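**Ticket 2059 — Pink towel will not fold square**

Status: open
Reported by: Ursina Mayrhofer
Assigned: Mathias Mösli
Location: Gillville, white table

**Problem**

Light pink towel from the Brullico order comes out of a half fold with the corners off by 11 mm or more. Other towels from the same order fold within tolerance on the same table. Limit per the Hollenstein folding sheet is 5 mm.

**Log, June**

09:40 — Measured the towel flat. Long sides differ by 13 mm. Label side is the shorter one. UM

10:05 — Steam pressed on low, left flat until cool, measured again. Difference unchanged, so the crease is not the cause. UM

10:30 — Checked whether the label seam pulls the hem. Stitching is tight over the length of the tag. Did not unpick it. Please confirm before anyone cuts thread. UM

11:15 — Do not unpick. Try folding from the end away from the label and let the error run out at the open edge. Also keep the towel clear of the plates and the plant at the far side — a corner that catches on a plate gives a false reading. MM

13:20 — Folded from the other end, three attempts. Corners off by 8, 9 and 8 mm. Better, still out of limit. UM

13:35 — Swapped in a second pink towel, same batch. Long sides equal, folds to 2 mm. Table and method ruled out. UM

14:10 — Agreed, fault is in the one towel. Weight is 500 g on both, so no missing material. Looks like a skewed cut before hemming. Sending the measurements to Fustach and asking for a replacement. MM

**Workaround**

1. Lay the towel out flat with the label to the left.
2. Smooth from the center to the hems. Do not stretch the short side.
3. Fold in thirds. The offset ends up inside and the stack stays straight.

**Open items**

- Reply from Fustach on replacement
- Measure the rest of the batch before it goes on the shelf
- Update the folding sheet with the thirds method (MM)

**Attachments**
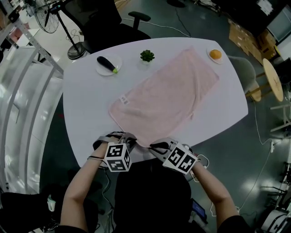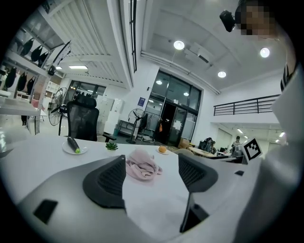
Pink cloth on the white table: spread out in the first, bunched up in the second.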